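3.2 Survey of interior finishes

Finish preferences were recorded in 281 households across Lakthorpe and Wilodow. Respondents rated each surface on visual density, defined here as the share of area occupied by pattern. 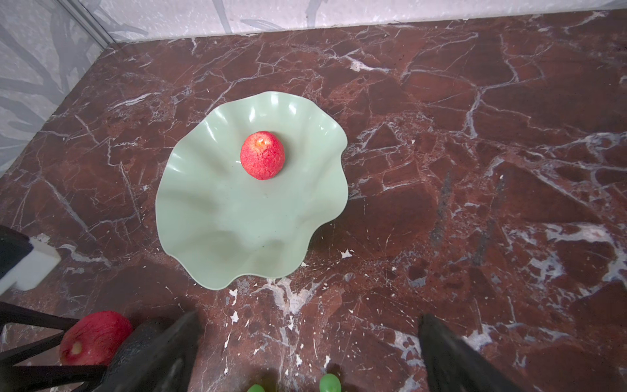 Ratings for stone tops varied more between towns than within them. In Wilodow, veined red stone was chosen by 31 households, most of them in the older river district. Plain tops dominated in Lakthorpe — a result consistent with the Dadik inventory.

Figure 4. Patterned wallpaper behind a veined tabletop, with fruit in a fluted bowl.

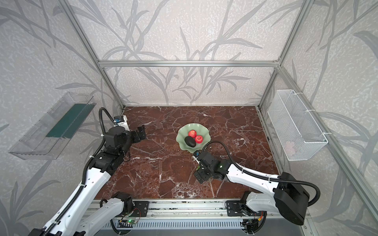
Pairings of two dense patterns were scored separately using the Afolabi scale. Scores above 70 were treated as high. Household income had no significant effect on the score, but age of dwelling did, and it was retained as a covariate in Section 3.3.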